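Old Towers, New Owners: A Morning With Theresia Pichler

Theresia Pichler had the kettle on and a screwdriver in her apron pocket when I got to Anditz on Wednesday, and she was talking before I had my coat off. She wanted me to see the computers first and ask questions later, so that is what we did.

Anditz is the repair program she started with Elfriede Marti in the back half of the old Thaler feed store. Offices hand over desktops they are done with, and the two women get them ready for families, small clubs and anybody else who puts their name on the list. They have sent 300 of them out the door so far.

"People see a big black box and think it's junk," Theresia told me. "I see a good case, a good power supply, and somebody's homework getting done on it by next month!"

She likes the big office towers best. They are heavy, they have handles, and the people who designed them wanted them to be easy to open. "Lay it on its side, take the panel off, and there's everything looking up at you," she said. "I don't need a flashlight and I don't need to stand on my head."
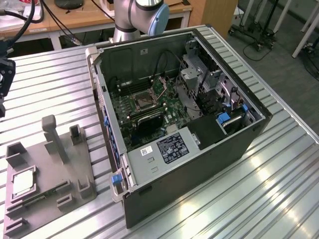 Her favorite thing in the whole business is the blue plastic. On the towers she likes, the parts you're meant to touch are blue, and once you know that, half the mystery is gone. "My niece Aurelia learned it in an afternoon. She was 14. I said, if it's blue, it's for your fingers, and off she went."

Aurelia is grown now and comes in when her shifts allow. She does the hard drives, and she is strict about it. Every drive gets wiped or pulled before anything else happens, and she writes it down in a green notebook that nobody else is allowed to use. (I asked to look inside it. I was told no, very kindly.)

The processor is the part that makes new helpers nervous, and Elfriede, who spent most of her working life mending sewing machines, was happy to talk about that. "The socket has a little lever and a metal frame," she said. "You raise the lever, the frame comes up, and you are looking at all those tiny contacts. The first time, I held my breath so long I got dizzy."

So what does she tell beginners?

"Hold the chip by its edges. Look for the corner mark and match it. Then set it down flat and let go. Don't push, don't wiggle. If it isn't sitting right, pick it straight up and look again. And please, no coffee on that side of the room."

She was also firm about the things people forget. If a processor is out, put it in a safe spot with its shiny side up, and never leave it loose in a shirt pocket. Clean the old paste off before you add new. She uses a dab the size of a pea and has no patience at all for long arguments about it.

We got onto memory next, and Theresia lit up. More memory is the cheapest kindness you can do an old computer, she says, and the big towers have room for it. She keeps spare sticks in an egg carton, sorted by size, and she can put her hand on the right one faster than I can find my keys. 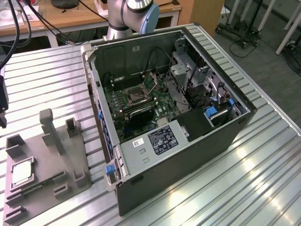 I asked which repairs don't go well. Elfriede laughed and said bent socket pins. She has straightened a few with a sewing needle and a magnifier, and lost a few too. Those boards go in a crate under the stairs and give up their screws and batteries over time. "A screw is a screw," she said. "I have never bought one."

Dust is the other enemy. They take the towers out to the loading dock and blow them clean, holding the fan blades still with a finger, and Theresia says you learn a lot about an office that way. One tower came in with enough cat hair to knit from.

A finished computer costs the new owner 40 dollars, and that includes a keyboard, a mouse and a phone number to call when something goes wrong. Theresia answers the phone herself. Mostly it's a loose cable.

"I love those calls," she said. "I say, push it in till it clicks, and then I hear them shout."

She had two more towers to open before lunch, and she handed me a screwdriver.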